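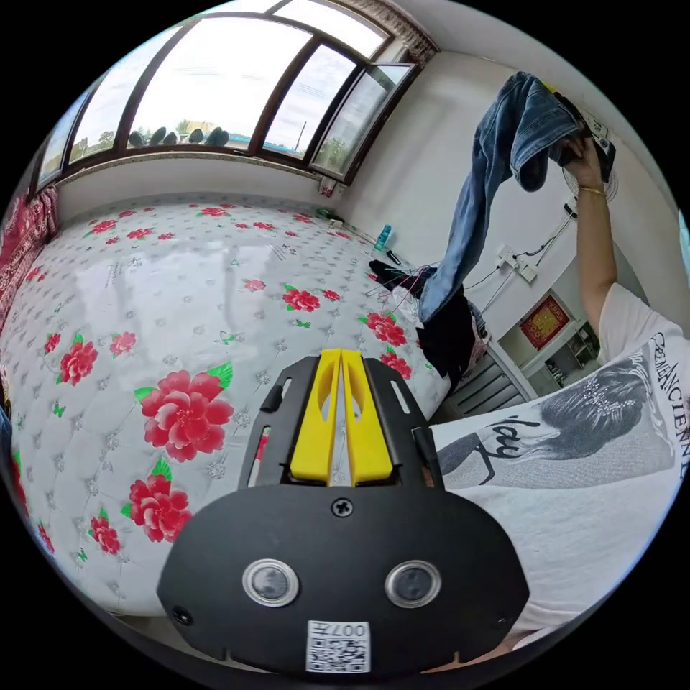
Chaimae Shawky folds other people's clothes for a living, and she does most of it on beds. She started Skistura, her home organizing business, after eight years in the stockroom of a clothing store, and she now works in bedrooms all over the city, usually with one client at a time and usually on a weekday morning. Sunday is for her own laundry.

I met her at the apartment of one of her regular clients, Eugénie Pruvost, who was getting ready to move to a smaller place across town. There were jeans to get through first.

"Everybody starts with the T-shirts," Shawky said. "They're easy, so you feel like you're making progress. I start with denim. It takes up the most room and it's heavy, and people own more of it than they think."

Pruvost owned 19 pairs. She had guessed ten.

"I wear three of them," she said. "The rest are jeans I wore once, or that fit me before my son was born. I moved them from the last apartment to this one and I don't think I put on a single pair."

Shawky's method is simple enough. Each pair gets picked up by the waistband and held high until the legs drop. She looks at the knees and the inside seams, checks the hem, and then asks the owner one question, which is when they last wore it. She doesn't ask whether they like it.

"If you ask people if they like something, they'll tell you a story," she said. "If you ask them when they wore it, they say 'March' or they say nothing."

She gives the jeans a shake before folding, one hard snap from the waist. Most pairs come off a shelf or out of a basket twisted, she said, and if you fold over a twist the crease stays in for weeks. After that she lays one leg on the other, tucks the point of the seat in so the edge is straight, and folds from the hem up in thirds. The finished bundle stands up by itself in a drawer.

I asked why she works on the bed when she could use a table.

"Most people don't have a table that big," she said. "Also it makes you finish. If the bed is covered in clothes at six in the evening, you have to deal with it or you can't go to sleep. With a table you can just close the door."

She does have rules about the bed. Blankets and pillows come off before anything else happens, and so does the top sheet. She likes to work on a fitted sheet or a quilted cover, something that stays put when a heavy stack gets pushed across it. Loose bedspreads slide, and then the stacks fall over. She also asks clients to leave a light on, even in the daytime, for checking dark colors.

Pruvost said the hardest part for her was having another person in the bedroom. "I cleaned before she came," she said. "I know that's silly. I was embarrassed about the closet, and then she opened it and just asked me where the hangers were."

Shawky hears this a lot. At the stockroom she handled some 2000 garments in a busy week, she said, and after that one closet doesn't seem like much. What slows a job down is stopping to try things on. She allows it, but only at the end, and only for clothes in the undecided stack. Shoes and belts wait for another visit.

Of the 19 pairs, Pruvost kept seven. Two went into a bag for her sister. The others were going to Zerouali, a secondhand shop a few streets away that takes denim in any condition and cuts up the worst of it for patches - Shawky drops bags there herself when she has the car.

The seven that stayed went into a drawer with the waistbands facing the same way. Pruvost asked whether she would have to fold them like that forever.

"No," Shawky said. "Fold them in half if you want. Just shake them out first."

They still had sweaters to do, and a box of winter things from under the bed that Pruvost hadn't opened since the last move. Shawky asked for a glass of water and pulled the box out with her foot. The first thing in it was another pair of jeans.

"Twenty," Pruvost said.

Skistura takes bookings by phone in the mornings, and a first visit runs three hours. Shawky is taking new clients again from November.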